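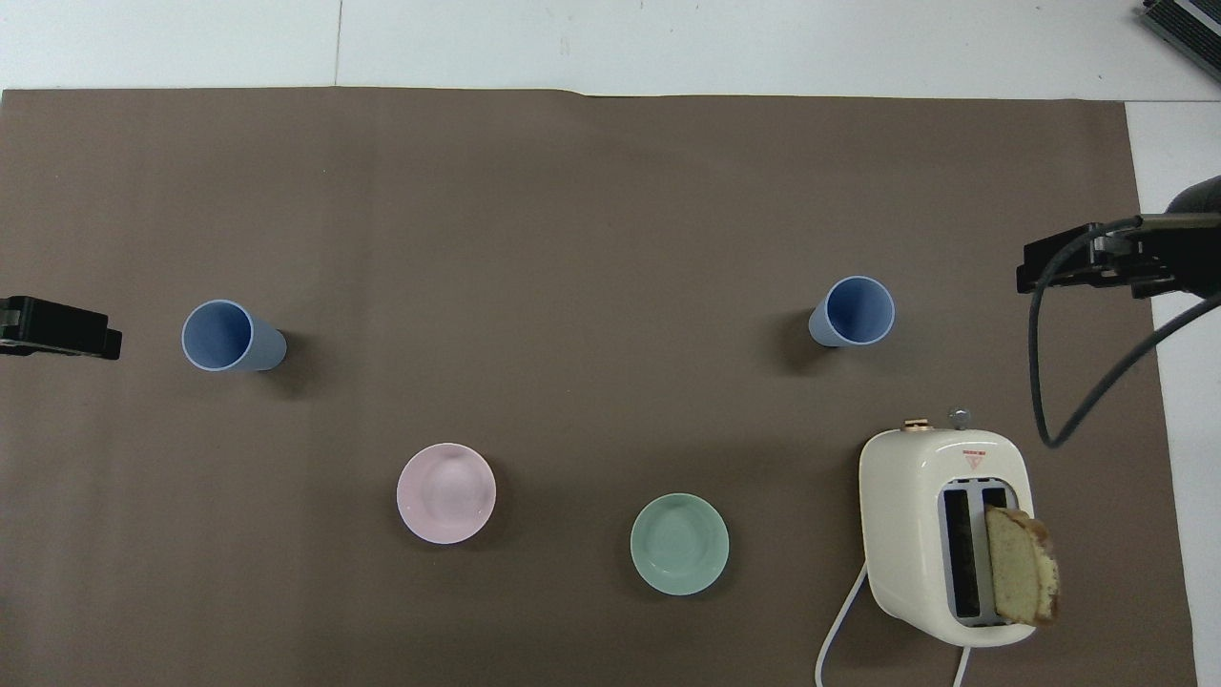 Last updated: October

Ottilie Aebischer had come for the afternoon because the letter said there would be lunch, and there wasn't. There was a lanyard, a bottle of water and a young man called Taras Nazarenko who kept rubbing his hands together as if the room were cold.

"So this is Stiltis," he said. "Two arms, one kitchen task. Toast and tidying."

"Which is it doing first?"

"It decides."

She wrote that down. She had been sent by the Kotdale housing trust, which had 64 flats for older tenants and a director who had seen a film of a machine folding a towel. Ottilie had asked how long the towel took. The director hadn't noticed.

The other visitors, a couple from Viltia and a man who sold lifts, stood along the wall with their bottles. On the brown paper lay two blue cups on their sides, a pink bowl, a green bowl and a toaster with a slice of bread leaning out of it.

"Were the cups meant to be lying down?" she asked.

"It's a realistic starting state," said Taras.

"My mother's cups stand up."

The lift man laughed and then looked at his shoes. Taras pressed a key. The left arm moved towards its cup, stopped short and seemed to think. Ottilie thought of her mother in the kitchen at Ayala, who could butter a slice, shout at the radio and move the cat with one foot.

"It's planning," said Taras.

"Planning what?"

"The approach."

The arm approached. It closed on the rim, lifted the cup a hand's width and held it there. The woman from Viltia clapped. The cup swung a little, and was set down on its side again, facing the other way.

"What does one cost?" said Ottilie.

"It depends on the package. The trial is 3000 a month."

"And that's with toast?"

"Toast is coming along very well."

Everyone turned to the toaster. The bread leaned where it had leaned before. The right arm dipped, and its cable dipped after it.

"Would you like to press the key this time?" Taras asked her.

She put down her pen and pressed it.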